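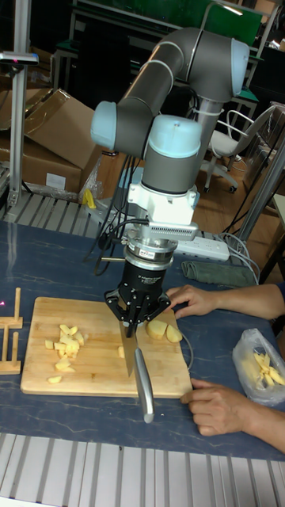 Kitchen knife on a wooden cutting board.

Knife sharpening by post: frequently asked questions
Last revised October 2018

Which knives do you accept?
Plain-edged kitchen knives in carbon steel or stainless steel, with a blade between 5 cm and 36 cm long. Cleavers are accepted if the blade is no thicker than 5 mm at the spine. Single-bevel knives are accepted but are ground on a separate wheel and take longer (see "How long does it take?").

Which knives do you not accept?
Ceramic blades, electric carving knives, scissors, garden tools, and any knife with a loose or split handle. Knives with a folding or locking blade are returned unsharpened and the return postage is charged.

Can you sharpen serrated knives?
Bread knives with a standard scalloped edge can be sharpened on the flat side and touched up in each scallop. Fine saw-tooth edges cannot be restored. If you are not sure which type you have, send the maker's model number with your enquiry.

What angle do you use?
Unless you ask for something else, double-bevel knives are ground to 15 degrees per side if they were made to that angle, and to 20 degrees per side in all other cases. Write the angle you want on the order form. We will not grind below 12 degrees per side on soft stainless steel. The edge folds within a few days of use and the knife has to be done again.

How is the work done?
The edge is set on a water-cooled wheel, refined on a finer wheel, and finished on a leather strop. The blade does not get hot enough at any stage to affect the temper. Knives sent to the Morikawa bench (single-bevel and laminated blades) are finished by hand on flat stones.

How much metal is removed?
For a knife in normal condition, less than half a millimetre from the height of the blade. Chips deeper than 3 mm need the whole edge to be ground back to the bottom of the chip. In that case we write to you with a price before starting.

Can you repair a broken tip?
Yes, in most cases. The spine is ground down to meet the edge, so the knife will be slightly shorter. The edge is not moved unless there is no other way to form the point.

How should I pack my knives?
Wrap each blade in several layers of newspaper and tape the paper closed. Fold stiff card around the blade and tape that as well, so that the point cannot come through. Place the knives in a rigid box with no room to move. Do not use padded envelopes. Parcels with an exposed blade are refused at the Pilstead depot and go back to the sender.

We supply a posting box with card sleeves for up to 5 knives. It can be used again.

Where do I send them?
Use the printed label that comes with your order confirmation. All parcels go to the Cinbridge workshop, including single-bevel knives. There is no counter there and knives cannot be dropped off in person.

How long does it take?
Standard orders leave the workshop 3 working days after they arrive. Single-bevel knives and tip repairs take some 29 working days, as they are done in batches. The workshop closes for one week in March for wheel replacement, and orders received that week are held until it reopens.

Are my knives insured?
Parcels are covered up to £233 from the time the label is scanned until the return parcel is signed for. Higher cover can be added when you order. Cover does not apply if the knives were not packed as described above.

Will you remove rust?
Light surface rust is removed at no charge. Deep pitting can be reduced but not removed, and pits that reach the edge will leave small gaps in it. Etched or patterned blades are not polished unless you ask, as polishing may fade the pattern.

How often should a knife be sharpened?
In a home kitchen, once or twice a year. Regular use of a honing steel lengthens the interval. A steel straightens an edge that has rolled over but does little for one that is worn.

What cutting surface should I use?
Wood or soft plastic. Glass, slate, marble and steel will blunt any edge very quickly. Bamboo is acceptable but harder than most wooden boards.

Can sharpened knives go in the dishwasher?
We advise against it. Wash by hand, dry straight away, and store in a block, in a sleeve or on a magnetic rack.

What is the Dredik plan?
A prepaid plan for two standard orders a year, with return postage included. It covers double-bevel knives only. Unused orders are carried over once and then lapse.

What if I am not happy with the edge?
Tell us within 14 days of delivery. We will send a new label and sharpen the knife again free of charge. Damage from use on bone, frozen food or hard surfaces is not covered.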